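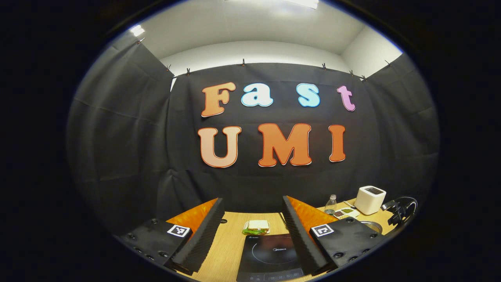

**Durkley v Sitville friendly moved AGAIN**

**northbank_moaner** - 10/9/20

So the club site now says the Sitville friendly is off and will be played "at a date to be confirmed." Second time. First it was the drainage, now it's a "scheduling matter." I bought two tickets in March for the original date and I still haven't seen a dime back or a new ticket.

Does anybody believe there's going to be a game?

**Gaffertape**

I believe there'll be a game. Sitville need one as much as we do, they've played nobody since the summer. My guess is they couldn't get officials.

**northbank_moaner**

Then say that. "We couldn't get a referee" is five words. "Scheduling matter" is what you write when the real reason makes you look bad.

**old_wingback**

The pitch was fine. I walk the dog past the ground every morning and the goalmouth at the road end has had new turf down for two weeks. Bit lumpy by the corner flag but we've played league games on far worse.

**tenbob**

> The pitch was fine

You looked at it through a fence.

**old_wingback**

I looked at it through a gate, which was open. I've also played on it for nine seasons, so I think I know what a waterlogged Durkley pitch looks like.

**Gaffertape**

Refund info for anyone who missed it: email the ticket office with your order number, they say 14 days. Mine came through on day 12 last time.

**northbank_moaner**

I emailed. Got an auto reply telling me to check the website. The website tells me to email.

**SheepdogFan**

What bothers me more is the Gisent money. Weren't they supposed to be putting up the cash for the new floodlights off the back of this game? If there's no game, is there still a deal?

**tenbob**

The Gisent deal is for shirts. The floodlights are a separate thing, paid for out of the Akande Cup run, or so we were told at the fans' meeting.

**SheepdogFan**

We went out of the Akande Cup in the second round in front of 327 people. That does not buy floodlights. It might buy a bulb.

**tenbob**

I'm only repeating what was said. I didn't say I believed it.

**Gaffertape**

You two are mixing up two seasons. The year before last we got to the quarters and had the big away gate. That's the money they meant.

**SheepdogFan**

And it's been sitting in the bank all this time while the lights at the road end flicker every evening kickoff? Sorry, not buying it. Show me the accounts.

**parkside_lou**

Bit harsh on the people running it IMO. It's a small club in a rotten year. Friendlies get moved all the time. My brother-in-law's team had one called off with everybody already changed and stretching.

**northbank_moaner**

I don't care about it being moved. I care about paying for something and then being told nothing. If a plumber did this to you, you'd be on the phone to him.

**parkside_lou**

Fair, but it's a $9 ticket.

**northbank_moaner**

Two tickets. And parking.

**old_wingback**

Who pays for parking at Durkley?? Use the lane behind the feed store.

**tenbob**

Please don't tell everyone about the lane.

**Gaffertape**

Update from the Sitville board, for what it's worth - one of their regulars says their side were told the new date is "pencilled in" and that we asked for the change. They were expecting to bring around 50 by bus and had to cancel it.

**northbank_moaner**

So we asked for the change. Interesting that our site left that part out.

**parkside_lou**

It's a guy on a message board. You don't trust the club but you trust him?

**northbank_moaner**

I don't trust either of them. His version at least has a reason to be annoyed in it.

**SheepdogFan**

Has anyone asked at the ground? In person, I mean. I can go by the office tomorrow if it's open.

**old_wingback**

It's open mornings only. Knock hard, the bell's been dead since last winter.

**SheepdogFan**

OK will do. Asking about the refunds and the floodlights both. Anything else?

**tenbob**

Ask if the pie van is coming back.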